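换季收纳的那些“窍门”，我试过之后还剩几条

每到换季，总有人转给我各种收纳文章，标题都差不多：衣柜空间翻倍，被子缩成一本书，毛衣十年不变形。我照着做过不少，做完多半后悔。下面按我自己的经验写，有用的留下，没用的直说没用。我家住老房子，朝北的房间潮，南方的朋友情况可能更糟，北方的读者有些段落可以跳过去。

一、真空压缩袋

先说这个，因为问的人最多。压缩袋省地方，这一点我承认。但卖袋子的人很少提后面的事：羽绒被压上一个夏天，拿出来拍半天也回不到原来的厚度。我有一床鹅绒被就是这么毁掉的，现在只能当夏凉被盖。化纤被好一些，棉花胎压完发硬，晒两天能恢复大半。

漏气也是常事。我买过Steltis的一套，包装上写“长效密封”，放进柜子十来天就鼓回来了，把柜门顶开一条缝。后来换成Kurkar的，封口条宽一点，撑到了秋天，但抽气嘴的盖子裂了一个。两家我都不推荐，也都谈不上坑人，就是塑料袋，别指望太多。

真要压的话，只压化纤的、不常用的，抽到七成就停手。抽得硬邦邦像块砖，折痕会留在面料上，熨也熨不平。

二、樟脑丸和它的各种替代品

网上流传的替代品有花椒、橘子皮、茶叶包、香皂、薰衣草。我挨个放过。橘子皮没晒透，长毛，连带一件衬衫的领子也跟着遭殃。花椒的气味头几天很冲，之后就淡得闻不出来，要说能防虫，我没看到什么证据，蛀洞照样有。香皂只有一个用处，就是让衣服闻起来像香皂。

蛀虫喜欢的是没洗干净的羊毛、羊绒，汗渍和油渍尤其招它。所以我现在的做法很笨：收起来之前全部洗一遍，彻底晾干，装进带拉链的棉布袋。樟木条我还在用，隔一年拿砂纸磨一磨表面，味道会回来一些。至于它的功劳占多少，我不敢说，主要还是靠洗。

顺便提醒，萘丸那种刺鼻的白球，家里有婴儿的就别放了。这条我没有异议。

三、床单被套怎么叠

网上有种叠法，把床单、被套、枕套全塞进一只枕套里，说是找起来方便。我用了一个冬天，感想是：找起来确实方便，皱也确实皱。枕套四四方方的还好，床笠塞进去鼓成一团，上面再压两摞东西，拿出来像腌过的咸菜。

床笠的叠法视频我看过很多，四个角套在一起，翻一下，再翻一下，镜头里几秒钟的事。我自己站在床边弄，胳膊不够长，套好第三个角，第一个已经掉了。后来我把它平铺在大床上叠，角对不齐就不齐，折成长条再卷起来，塞进抽屉一样关得上。追求边角笔直的人可以继续练，我没那个耐心。

深色和浅色的床品分开放，这条我倒是支持。深蓝、黑色的新布头几次洗都可能掉色，受潮以后贴着浅色的放，会染上一片灰印子。我吃过亏，一床米色被套就这么成了抹布。
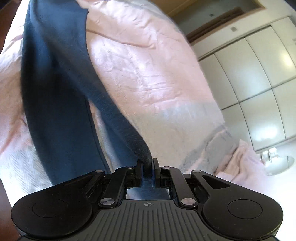 有位读者来信反驳，说深浅分开放纯属多余，她家二十年来都是混着叠，从没染过色，掉色只能怪布料差，买好一点的就行。我回信说，布料好坏买的时候摸不出来，价钱也说明不了什么，我那床掉色的恰恰是柜子里最贵的。她又回了一句：那就先拿湿白布擦一擦再收。这个办法我后来试了，管用，比我原来的省事：白布蘸水拧干，在不显眼的边角用力擦几下，白布上有颜色，就单独收；没有颜色，随便放。

四、除湿盒

除湿盒里接到的水看着很有成就感，满满一盒，像是立了大功。可是柜门关不严的话，它吸的是整个房间的潮气，你等于拿几块钱的小盒子跟梅雨天较劲。我量过柜子里的湿度，放盒子和不放盒子，雨天差别小得可怜。柜门缝贴上密封条以后，差别才显出来。

盒子别放在衣服上面。翻倒一次，那种盐水渗进毛料里，黏黏的，洗几遍都还有痕迹。要放就放在最底下的角落，用硬纸板隔开。看见水过半就换，别等满。

电除湿机当然好用，也费电，还吵。我的折中办法是挑一个晴朗干燥的日子，上午把柜门全部打开，对着吹几个小时电扇，再关上。不花什么钱，效果不比那些小盒子差。

五、收纳盒越买越多

我最怀疑的就是这一项。几乎所有收纳文章写到后面都要劝你买盒子，统一颜色，统一尺寸，贴上标签。我跟风买过Laskowska的布盒，一只233元，带硬底带盖，网页上摆得很漂亮。到手放进柜子，深度差了两指，门关不上。退货要自己出运费，只好堆到床底下，现在里面装的是旧充电线。

买之前量三个地方：柜子的内宽、内深，还有铰链凸进来的那一块。铰链最容易忘。抽屉则要量拉开以后的净高，轨道会吃掉一些。量好写在纸上，带着去店里，别凭印象。

还有，透明的比带花纹的好用。标签贴上去好看，贴完没过多久里面的东西就换了，标签却没人改。我现在用旧鞋盒多一些，鞋盒塌了就扔，不心疼。

六、衣物护理喷雾

有段时间流行一种喷雾，说喷一喷能除味、除皱、防静电。我买的是Skenow的大瓶装。除味的部分，我觉得是香味盖住了别的味，第二天香味散了，火锅味还在。除皱的部分，喷湿了用手抻平再挂起来，皱是少了，可我拿清水照样做了一遍，结果看不出两样。防静电有一点用，冬天穿裙子的时候感觉得到。

所以现在我的喷壶里装的是清水。丝绸和醋酸面料别喷，清水也会留水印，这是另一个教训。

七、什么时候收

有人说过了某个节气就可以把厚被子收起来，我从来不信。去年收得早，碰上降温，半夜爬起来翻箱子。我的习惯是留一床中等厚度的在外面，放在床尾或者椅子上，等连着几天夜里踢被子了再收。羊毛毯留到最后。

收之前要晒，晒完别马上装袋，摊在屋里凉透。带着热气封进去，里面容易起潮。太阳也别晒过头，羽绒和蚕丝都怕暴晒，阴凉通风的地方挂一天就够了。蚕丝被的标签上一般写着，可惜很多人买回来先把标签剪了。

床垫翻不翻面，看清楚再动手。现在不少床垫只有一面能睡，翻过来底下是防滑布，只能头尾掉转。

读者留言

山茶花开了：压缩袋那段看得我直点头，我的羽绒被也是这么没的。请问棉花胎晒了还是硬怎么办？

作者回复：拿去弹一弹，找得到师傅的话。找不到就当垫被用。

豆角焖面：鞋盒容易招蟑螂吧？纸的东西我家一律不敢留。

作者回复：有道理，厨房附近我也不放。卧室干燥的话还行。

北窗：不同意除湿盒没用这个说法。我住一楼，柜子密封得好，放了7个，衣服再没有霉点。

作者回复：您说的正是密封好的情况，跟我写的不矛盾。一个柜子放7个，我还是觉得多。

小满：湿白布那招刚试了，新买的酒红色枕套擦出一大片。谢谢来信的那位！

本文更新于2026年5月6日　｜　联系我们　｜　版权所有，转载请注明出处　｜　返回顶部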